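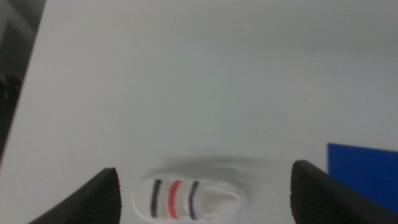
Slide 1. White piece with black and red stripes, on the white table.

Speaker notes: Small things on a plain table
May 2024, Ulla Lindholm
Slot is 30 minutes including questions. Stop talking by slide 9 even if it's going well.

Opening. Say hello, thank Refugio Ventura for the room and the projector. Leave slide 1 up while people sit down. Ask what they think it is and take a few answers. Somebody will say sneaker. Don't give the answer yet, go straight to the background.

Background. The Drulach display collection is doll and miniature footwear, 84 pieces when I took it over. Most of it came in shoeboxes with the labels fallen off. Rigoberto Robles did the first sorting by color, which was fine for the boots and useless for anything white. White pieces went into one bag and stayed there until I started in June.

Slide 2, the table. My first setup was a white table against a white wall, and I was pleased with it. It looked tidy. Then I tried to sort pictures of white shoes on it and the soles disappeared. You could find the stripes and the straps, and the rest had to be guessed. Pause here. Most of the room will have done the same thing at home with a sheet of printer paper.

Slide 3, the blue. One flat blue rectangle, wider than it is tall, laid on the same table. I had tried gray first and it was only a little better. Red was bad because so many of the straps are red. Blue stayed. Mention that a dark hair or a bit of fiber shows up on a table like this, so wipe down first. I forget about half the time.

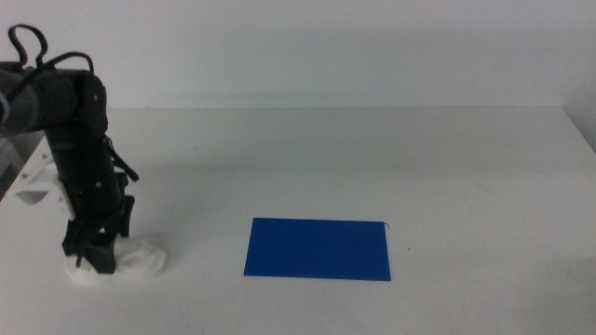

Does the background have to be blue?
Any flat color that isn't already on the shoe will do, and blue suited this group because few of the pieces have it.

If that leads to more on color, keep it short and offer to talk at the break. Yhon Taipe knows more about paint and dye than I do, so point people to him.

Slide 4, which way to point the toe. Pick one direction and keep it for the whole batch. Mine is toe to the left. It makes no difference which, but when you lay the pictures out in a grid, the odd one jumps out at you and you waste time on it. The Stonar boots were done both ways and I had to redo 10 of them.
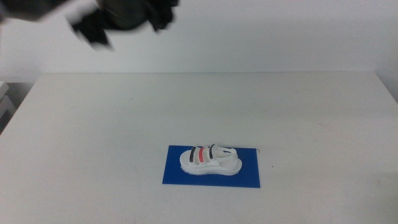
Slide 5, straps. Write them down starting from the toe and moving toward the heel, always in that order. For the sandal: white with a dark stripe, then red, then dark. I write "dark" on the card when I can't decide between navy and black, and I check it later by the window. Higinio Lozano wanted me to use the Wouters color chart for this. It's a good chart – it's also slow, and a card with "dark" on it is better than a blank card.

Now go back to slide 1 for a moment. Sandal. Show how much easier it is to name once there is blue under it.

Slide 6, storage. Flat trays, one layer, lids on. Pass the sample tray around and get it back before the break.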